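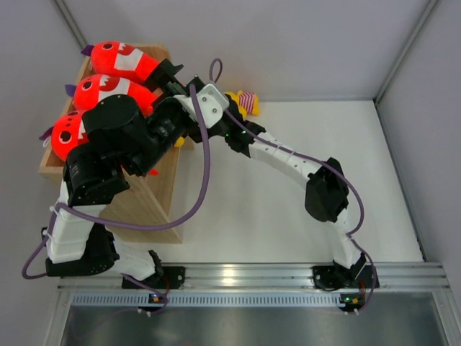
Three red plush toys in a wooden box, with two robot arms.

What Happens at the Pharmacy When a Drug Is Recalled

January 26, 2019

Most people find out about a drug recall from the news, from a relative, or from a letter that reaches them after the bottle is already half empty. The work that goes on before the letter is less well known. We spoke with the pharmacist who handles recalls for Rindgate, a group of five community pharmacies in and near Wakville. She asked that her name be left out, as she was speaking for herself and did not clear her answers with the company.

She has been a pharmacist for 19 years and has been responsible for recalls for the last few of them. It is one part of her job. The rest of the time she fills prescriptions at the Wakville store like anyone else on staff.

"A notice comes in from the wholesaler, usually by email, sometimes by fax," she said. "It gives the drug, the strength, the manufacturer and the lot numbers. The first thing I do is print it and walk over to the shelf."

Any bottles from the affected lots are pulled and put in a locked cabinet with a sheet of paper taped to the door. She then calls the other stores and has each of them do the same and sign a form. The stock goes back to the supplier later for credit, but she does not want it sitting anywhere near the counter in the meantime.

"Pulling the stock takes part of a morning," she said. "The patients are the long part."

Not every recall reaches patients. Some go only as far as the wholesaler or the store, and in those cases the pharmacy removes what it has and files the paperwork. The notice says how far down the line the recall goes. When it reaches the patient level, the pharmacy has to work out who may have received the product.

That is harder than it sounds. A pharmacy's records show which manufacturer's product was dispensed, but at many stores they do not show the lot number. Tablets from two different lots may have been poured into the same counting machine on the same afternoon. "I can tell you who got that company's tablets in the last year," she said. "I often can't tell you who got that lot. So we contact all of them."

Last March, a patient-level recall on a common blood pressure tablet meant going through over 3000 prescription records across the group. Once refills for the same person were combined, the list was a good deal shorter, but it still took her and two technicians most of the week. Letters went out first. Then they made phone calls, starting with the oldest patients and those who took several other medicines.

We asked what people say when they get the call.

"A lot of them have already stopped," she said. "They saw something on television, they went to the cabinet, and they threw the bottle out. That worries me more than anything else in the whole process."

Stopping a blood pressure or heart medicine all at once can be dangerous, she said, and in many recalls the risk from a few more days of the affected tablets is small next to the risk of going without. Her advice is to keep taking the medicine until a pharmacist or doctor has answered, unless the recall notice itself says to stop right away.

"Some notices do say stop. If the wrong drug is in the bottle, you stop, obviously. But read it, or call and have us read it to you — we have it right there."

Patients also ask whether the tablets have already hurt them. She said she does not try to answer that over the phone. She tells them what the notice says, writes down any symptoms they mention, and sends a note to the prescriber. If the symptoms sound serious, she tells them to be seen that day.

She encourages people to report side effects themselves as well. In the United States, patients can file a report with the FDA through its MedWatch program, and they do not need a doctor to do it for them. "People think it's only for professionals. They also think they have to prove the drug did it. You don't. You write down what you took and what happened."

For that report, and for anything else that may come up later, she suggests keeping the original container. The label has the prescription number, the date and the name of the manufacturer. Patients who move their tablets to a weekly organizer and throw away the bottle have none of that at hand. She would like to see the lot number printed on every label, and said she has raised this more than once with the company that supplies the Rindgate stores with their pharmacy software. So far it is an optional field, and filling it in by hand slows down the line.

Replacement supply is the other problem. When one manufacturer's product is recalled, every pharmacy in the area orders from the remaining ones, and those run short within days. During the March recall, the Wakville store was without one strength of the tablet for 17 days. In that time the pharmacists split higher-strength tablets where the prescriber agreed to it, or called to ask for a different drug in the same class.

"The doctors' offices were getting the same calls we were," she said. "Some of them picked up on the first ring and some of them I never got through to. I faxed those."

Cost comes up too. Insurance plans do not all treat a recall replacement the same way, and some reject the claim as a refill that is too soon. There is usually an override code, but the pharmacy may have to call for it. She tells patients not to pay out of pocket before the pharmacy has made that call. Anyone who has already paid should hold on to the receipt.

We asked whether she thought there were more recalls than when she started. She said it felt that way, but that she had not kept track and would not want to guess. The notices have become easier to read, in her view, and they arrive faster. The letters to patients have not improved as much. She described one manufacturer's template that ran to two pages and put the name of the drug in the fourth paragraph.

"I rewrote it," she said. "Name of the drug at the top, in big type. Then don't stop taking it, then our phone number. We put the two pages behind that for anyone who wanted them."

Rindgate now uses her version as the cover sheet for all five stores. She keeps a list of letters that come back as undeliverable, and tries those patients again by phone. A flag is also placed on each of their files, so that whoever is at the counter will see it the next time they come in for something else.

For people who get their medicines by mail, she said, the number to call is the one on the bottle. A local pharmacy cannot look up what another company dispensed, but it can read a recall notice and compare it with a label. She does this several times a week for people who are not Rindgate customers, and there is no charge for it. "Bring the bottle," she said. "Don't bring me one loose tablet in a napkin."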